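Unit 3: Picking from Trays – House Rules
Course notes, Benavides lab block

Wire harnesses have no shape of their own, so your program can't count on one. Look before every pick. Grip the bundle, never a connector, however handy it looks.
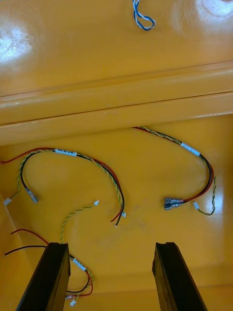
Stripped ends snag. Slow down near them; pride heals, copper doesn't.

With two arms, only one may enter the center tray at a time. Both will want to. 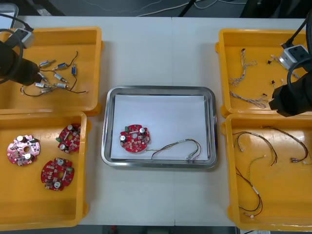
Log every dropped part, including the ones you caught. Logs are due in May.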